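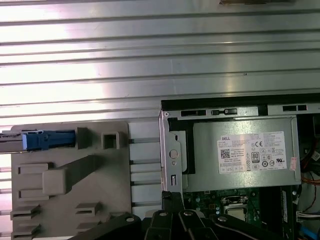 A Dell desktop with the side off, the power supply at the top of the chassis.

Most office desktops are retired with their working parts intact. At the Cimden depot, where machines from schools and small firms are sorted for resale, a tower is opened before anyone decides what it is worth. The bench procedure takes 13 minutes on average and calls for one screwdriver, a soft brush and a tray.

The side panel comes off first and is laid flat, inner face up, clear of the work. Molded features on plastic parts break more often than anything electrical. A snapped latch lowers the resale grade by one step, and replacements are seldom stocked for cases more than nine years old.

The power supply is checked next. Its label rating is copied to the job sheet, and the mounting screws are tested for tightness. Units are never opened. A supply that fails on the load tester is replaced whole, typically with a refurbished part from Usuga, which ships them in cartons of 12.

Cabling takes the most judgment. Factory harnesses are cut to length for one layout, and a drive moved to another bay can leave a connector under strain. Depot practice is to leave the original ties in place unless a cable has to come out. 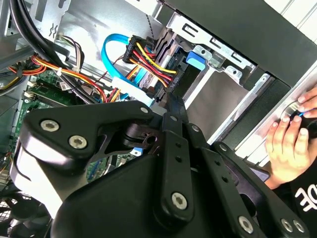
Data cables get separate treatment. A SATA lead bent sharply near the plug may work on the bench and drop out later under vibration, so any lead with a visible crease is discarded. New ones cost little. Power leads are kept unless the insulation is nicked or a plug has discolored.

Memory is reseated in every machine. The modules are pulled, the slots brushed out, and the modules pushed home until both ends lock. Around 40 percent of the towers logged as dead in February started normally after this step alone - a figure the depot attributes to rough handling in transit.

Fan grilles are brushed from the outside, then the blades are held still while the dust is drawn out with a vacuum nozzle. Results go into Gamby, the depot's stock database, under the chassis serial number. Wero, a reseller that takes most of the graded towers, asks for the same record with each pallet. The side panel is refitted last, after a final start with the case open.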